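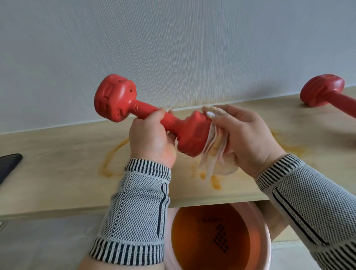

Minutes, Equipment and Room Upkeep Meeting
Telier Exercise Room, Brarano Building
Feb 17, 2022

1. Previous minutes
Accepted with one correction: the mat order went to Dutuvano, and the earlier text named Hyvönen.

2. Hand weights
The red plastic dumbbells kept on the wall shelf are to be wiped by hand with a cloth. Dark specks remain in the molded grooves and on the faces of the heads. It was not settled whether these are dirt or wear. Specks that do not lift with a damp cloth are to be left alone. No scouring pads.

Cleaning order agreed: handle, then each head, then the recesses. Weights go back on the shelf only when dry.
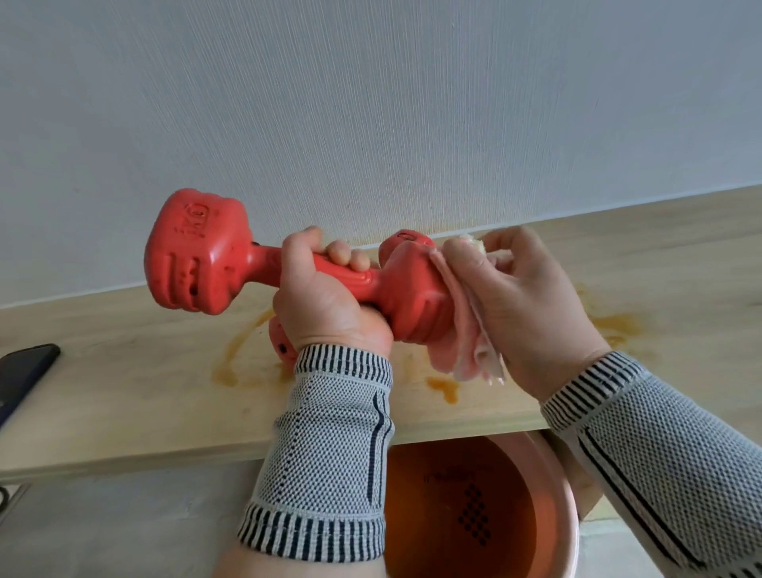 The 1KG marking must stay readable after cleaning. Labels are not to be stuck over it. The small holes in the heads are to be checked for trapped lint, and a dry brush may be used there.

Replacement was discussed. Hyvönen quoted 90 per pair for coated metal weights, delivery extra. Not approved. The present weights stay in use and the matter returns in August.

3. Shelf
There is an orange-brown stain on the shelf surface, with a ring and smaller drips. The source is not known. Proposal to sand and reseal the whole board was put to a vote: 4 in favor, 6 against. Agreed instead to try mild soap on a small area first and report on the finish. The brownish mark on the wall just above the shelf is to be included in the same trial. Drinks are not to be placed on the shelf.

4. Cloths
Used cloths go in the wash after each session. Colored and white cloths are to be washed separately. Spending limit for new cloths and soap set at 200 for the year, Dutuvano account.

5. Mats
Delivery confirmed. Two of the old mats will be kept for floor work near the door; the others go to the Brarano storage room.

6. Other business
The key to the supply cabinet has been copied. The spare is at the Telier front desk and must be signed for.

Meeting closed. Next date to be sent by email.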